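Tretthorpe Field, Preseason Football Safety Checklist
Walk-through date: February 28, 2020
Covers: playing field, blocking sleds, helmets and pads, sideline, snack table

Spring ball is almost back at Tretthorpe and I can't wait! I walked the whole place end to end with the sheet in one hand and a tape measure in the other, and it's in better shape than it was last spring (the new sod in the north end zone looks terrific). Marks are OK, FIX, or HOLD. A HOLD means no practice on or with that item until it's cleared.

PLAYING FIELD

1. Surface free of holes, ruts and sprinkler heads sitting high: FIX
One sprinkler head near the left hash on the 9-yard line is sitting proud of the grass. Easy to miss until a receiver plants a cleat on it. Flag it now, lower it before the first March practice.

2. Goalpost padding tight, straps complete: OK
Love the new pads from Daltness. They go all the way around and the bottom edge sits right down at the turf. Give each strap a good tug anyway, every time.

3. Clear space outside both sidelines: OK
The old bench on the visitors' side has been moved back against the fence, finally.

4. Yard markers and pylons soft, no exposed stakes: OK

BLOCKING SLEDS AND DUMMIES

5. Sled frames, welds and skids: HOLD
The five-man sled has a crack at the second arm. It's small, but linemen are going to hit that thing hard, so it stays chained up until it's welded and looked at again. The two-man sled is solid and ready to roll.

6. Tackling dummies, seams and handles: FIX
Two need restitching. The rest are great, even the beat-up Petchrat ones we keep expecting to lose.

HELMETS AND PADS

7. Helmet shells, face masks, chin straps: OK with comments
All 312 helmets across the age groups have been through the bins. Any with a loose face mask screw went straight to the repair shelf. Please don't pull from that shelf, however short you are on larges!

8. Shoulder pads, laces and buckles: OK

9. Mouthguards in stock: OK
There are 200 in the equipment room, still in their wrappers. Every player, every contact drill.

SIDELINE AND SNACK TABLE

10. First aid kit stocked, ice on hand, emergency numbers posted: FIX
Kit is full and the cold packs are fresh. The phone list still shows the old gate code, so swap that page out.

11. Water stations and snacks: OK
Fruit at halftime was a huge hit last season and it's coming back. For the youngest group, cut small round fruit lengthwise into quarters, and keep the table well away from the bench so kids sit down to eat.
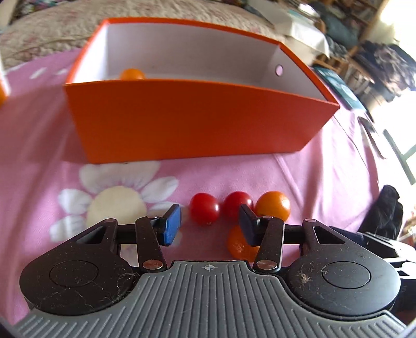

12. Coolers scrubbed, cups single use, trash bags out: OK

13. Food kept off the ground and out of the sun: OK
The canopy from Fiststead fits over both tables with room to spare. Weight all the legs, even on a calm day. 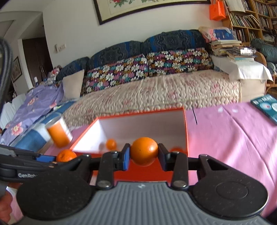

Item 13: an orange and an orange box.

Open items before the first whistle: 1, 5, 6 and 10. Initial each one on the sheet in the equipment room as it gets done, and leave the sled chained until the weld has been checked.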